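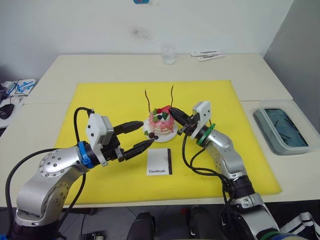

Keltetti 양팔 작업 셀 (테이블형)

집안일, 매장일 기계한테 맡길 수 있나? 문의 제일 많은 질문. 답은 작업마다 다름. 아래 참고하세요.

구성
- 협동 로봇팔 2대, 2지 그리퍼 포함
- 제어기, 케이블 일체
- 작업 매트 (노란색)
- 테이블은 별도. 흰색 상판 권장

품번 KT-705 / 소비 전력 대기 시 100W, 최대 400W

지금 되는 일
접시 옮기기, 빈 컵 정리, 상자에 담기. 위치만 크게 안 바뀌면 하루종일 돌려도 무난함.

아직 애매한 일
디저트 장식. 딸기나 작은 열매처럼 무른 것, 초콜릿 스틱처럼 얇은 것. 잡는 힘 조절을 메뉴마다 다시 잡아야 되요. 크림 케이크는 담당자가 옆에 있을 때만 권장.

안 되는 일
젖은 행주 짜기, 비닐 포장 뜯기, 빨래 개기(수건은 반쯤 성공, 셔츠는 포기). 설거지도 아직 무리. 방수 아님.

Dundside 매장 시험 결과
카페 주방에서 오후 영업시간에 운용. 접시 나르기는 사람보다 느리지만 쓸 만하다는 평. 장식은 직원이 다시 손본 경우가 많았음. 저희도 이 부분은 과장 안 합니다.

옵션
Flimley 소프트 핑거 (식품용, 교체식). 케이크류 작업하실 분은 꼭 같이 주문. 기본 그리퍼로는 자국 남을수 있음.

설치
방문 설치, 오전 중 마감. 220V 단상. 벽에서 한 뼘 이상 띄워 주세요. 팔 움직이는 범위 안에 유리잔, 태블릿 두지 말 것.

납기
12월 물량 마감 임박. 이후 주문은 순차 출고. 견적 문의는 내선 2058, 품번 꼭 적어 주세요.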